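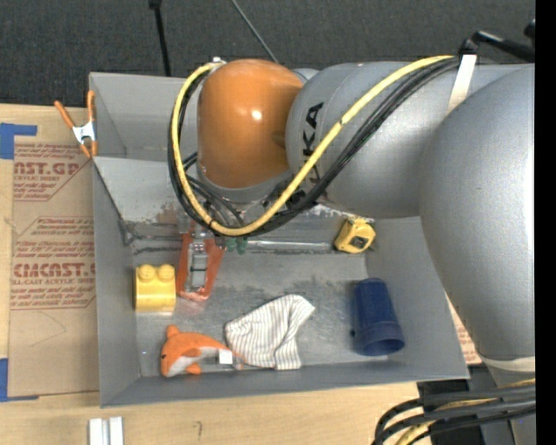 Mixed bins: sorting household odds and ends by size, not by room

10 November 2018

The usual advice for clearing out a house is to sort everything by the room it belongs to. I followed it in April and had to do the whole job again. A tape measure belongs to no room. Neither does a small toy, a spare fuse or the key to a radiator. After two weekends I had tidy boxes for the kitchen and the bathroom, and one very large box marked "other".

The second attempt sorted by size and weight. These are my notes on it, mostly so that I can find them again.

The bin

An open-topped bin with flat walls works better than a crate with ribs or slots. Small things lodge in ribs. Grey is a good colour for the inside, as nearly everything shows up against it: yellow and red-orange stand out straight away, dark green less so. Black things in a black box are lost by the end of the first day.

A metal floor gets scuffed and goes patchy, and shiny streaks appear where heavier things slide about. It makes no difference to use. I did try lining mine with a sheet of felt from the Joka shop on the ring road. The felt rucked up in the corners and held grit, and I took it out again after a week.

Depth matters more than floor area. If the walls are taller than your forearm is long, you stop reaching for the things at the bottom and they stay there for years. My first bin was a Plendomix 58, the number being its capacity in litres. It is well made and too deep. It now holds dust sheets.

A separate compartment at one end is worth having if you can get it. Mine takes anything that has to go to another address. Without one, those things drift back into the main bin and get sorted a second time.

Filling it

One layer only. When an item has to rest on top of another, the bin is full and a second one is started. This looks wasteful on the shelf -- it is the one rule I have kept without exception.

Long objects go in the middle and lie flat. Put along the wall they tend to end up leaning on it, and then they fall over when the bin is carried. Boxy objects such as tape measures go in the back corners, label outwards where there is a label. Soft or lumpy things fill the gaps, as they don't roll and can be pressed in beside something rigid.

Toys stay in with the tools if they are of similar size. I know this is the part people object to. In practice a toy is easy to find among tools and a tool is easy to find among toys, whereas a bin of 20 similar toys has to be tipped out on the floor. The exceptions are anything sharp, anything with a button cell in it and anything that leaks. Those go on a high shelf in a lidded tin.

Labels

I number the bins and keep a list. The numbers are not in order, because I used up a roll of old stock tickets: the bin in the hall cupboard is 2361 and the one under the stairs is 3341. That has caused no trouble at all. The list says what went in and when, and nothing about where in the bin it is.

For the list I tried Nurnano, a stock program meant for small workshops. It wants a category for every entry, which brings back the problem I started with. A plain text file does the job. I search it for "tape" and it gives me the bin number.

The tickets are tied to the handle with string. Sticky labels came away from the bins in the garage within a month, and the glue left behind picked up dirt.

Shelving

The shelves are Hadgu uprights with boards cut to fit, 2 bins to a board. Leave a hand's width above the rim of each bin so that you can look in without pulling it out. I got this wrong on the bottom shelf and had to move the brackets, which on these uprights means emptying the bay first. Check the spacing with a full bin, with the tallest thing you own standing in it.

Still to do

The garage bay has no bins yet, only carrier bags. The cable box has not been touched. I also need a shallower tray for screws and picture hooks, which fall straight to the floor of any bin and collect along the edges. A baking tin is doing that job at the moment -- it rattles, but the sides are the right height.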